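The Empty Board
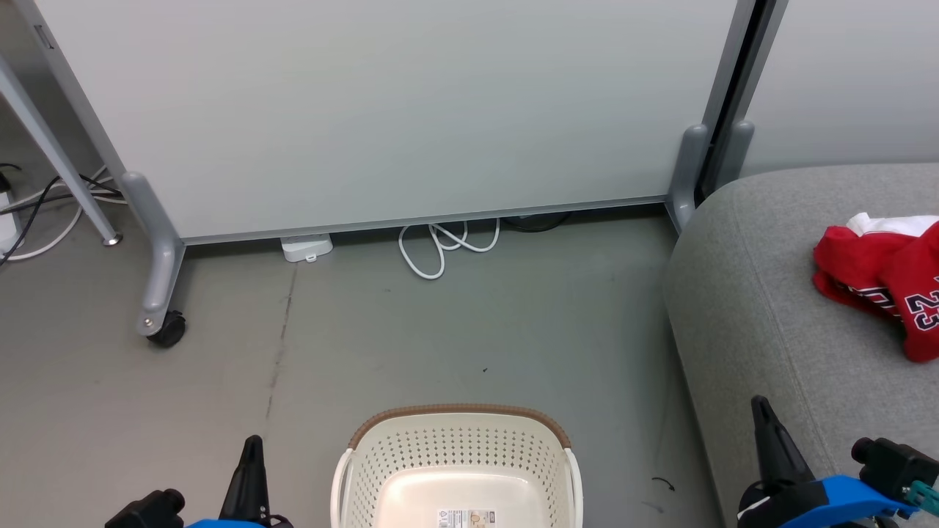
Ankica Lazarević had worked at Prestum for 13 years, and in all this time she had written on the board every morning. Names on the left, tasks on the right. Who folds, who irons, who carries to the van. People came in with their coffee and looked for their own name first, before they said hello.

Since May the list came from Ita. Ita was the program, and it sent each person a message at ten to seven. The robots took the collecting and the sorting, and they did not need a list that a person could read.

"You can still write something," said Dilruba Thambiah. She was the younger one, and she was patient with the machines as some people are with horses. "A birthday. The weather."

"The weather is in the window," said Ankica.

She had now a chair and a screen. The screen showed one number, the pieces done since the start of the shift. When she sat down it was 2387. Her work was to wait until a machine stopped and asked, and then to answer it. Is this one garment or two? Is this stain or pattern? She answered 20 questions before lunch, and to none of them could she say good morning.

In the old days she knew from the handwriting if she was tired. On Monday letters -- she called them so, even in the middle of the week -- the lines went down to the right, and Hughes from the ironing would bring her a tea without asking. Hughes worked at the other building now.

After lunch she took the marker from her drawer. It was nearly dry. She stood a while with the cap in her hand, and behind her Dilruba stopped typing.

"What will you write?"

"Your name," said Ankica. "How do you spell it, all of it?"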